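Dadley library's Fix-It Saturday returns with longer hours and a bigger room

DADLEY - If you have a lamp that flickers, a toaster that won't stay down or a favorite chair with one short leg, you may want to set it by the front door now so you don't forget it. Fix-It Saturday is coming back to the Dadley Public Library this February, and after last year's long line down the stairs, the library has moved the whole thing into the big meeting room on the ground floor.

The doors open at 10 a.m. and the last repairs will be taken in at 4 p.m., a full two hours later than before. Bình Hầu, who runs adult programs at the library and has been known to bring in his own broken radios, said people kept asking for more time, and he was happy to give it to them.

"Folks don't want to just drop something off and leave," he said. "They want to pull up a chair, have a cup of coffee and see what's inside the thing. I do too, to be fair."

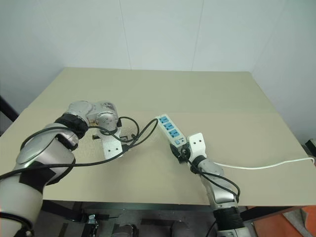

Last winter the event took in 494 items over the season, everything from hair dryers to a music box that had been in one Tredell family for longer than anyone there could say. Plenty of them went home working. A few went home in a bag, but even then, Hầu said, most people seemed glad to have had somebody take a look.

The money for this year's tools and spare parts comes from a $2000 gift from Kasance Hardware, over on the Tredell road, which is also lending out its sewing machine expert for the afternoon. The Abdel Hamid Bakery will be sending over rolls and date cookies, and if you were there last year you'll know to get in early for those.

Extension cords and power strips are welcome too, and they get a table of their own near the window. The helpers there will look over the plug, the cord and the housing with you and tell you plainly if it's time for a new one. They won't open up a strip or patch a damaged cord, so please don't be disappointed if the answer is to replace it.

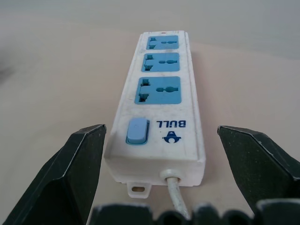

If you go

Fix-It Saturday is free and you don't need a library card. Sign-up sheets are at the front desk, and there are 50 spots for the day, with one item per person until everybody has had a turn. Please bring any loose screws or broken-off pieces along in an envelope, and empty the crumbs out of your toaster first. Microwaves and anything that runs on gas can't be accepted. Parking is free behind the building all day.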